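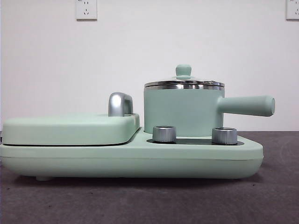 3.2 Small appliances in rented homes

Households in the Ludwood survey (n = 246) were asked where breakfast appliances were kept between uses. Most tenants left at least one on the worktop, mainly for want of cupboard space – a pattern also reported by Farah for shared flats in Nundska.

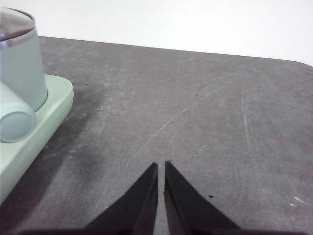 Figure 2. Mint-green countertop appliance at the left of a grey tabletop.

Kitchens with less than 80 cm of clear worktop were treated as a separate group. Tenants in this group cooked breakfast at home less often, although the difference narrowed once household size was taken into account.
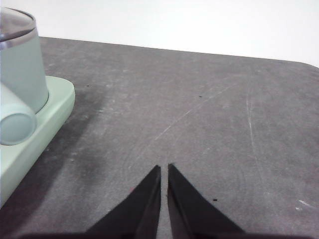 Length of tenancy had a weaker effect. Cusi's Marinho interviews suggest that tenants who expect to move within 3 years buy fewer appliances.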